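Vonham Klebeband-Set fürs Roboterlabor: mein Eindruck

So, das Markierungsset von Vonham ist jetzt seit Oktober bei uns im Einsatz, und ich mag es richtig gern! Drin sind 18 Rollen Klebeband, 16 Schilder und ein dünnes Heft mit Regeln für Arbeitsplätze mit Roboterarm. Das Heft wollte ich erst gar nicht lesen (wer liest sowas schon), inzwischen ist es für mich das Beste am ganzen Paket.

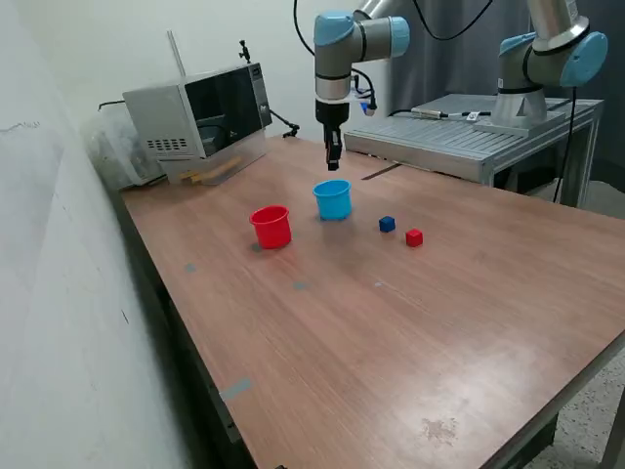

Meine Lieblingsregel steht auf Seite 8: Alles, was nicht zur Aufgabe gehört, kommt aus der Reichweite des Arms. Klingt banal, aber bei Bechern und kleinen Würfeln auf dem Tisch wird man schnell nachlässig, und dann liegt hinten vor der Mikrowelle eben noch ein Holzstäbchen. Auch zu hängenden Kabeln gibt es ein gutes Kapitel.

Abzug gibt's für die Schilder, die wellen sich an den Ecken. Das Band dagegen klebt super und geht sauber wieder ab. Von mir vier von fünf Sternen, nachbestellt ist schon.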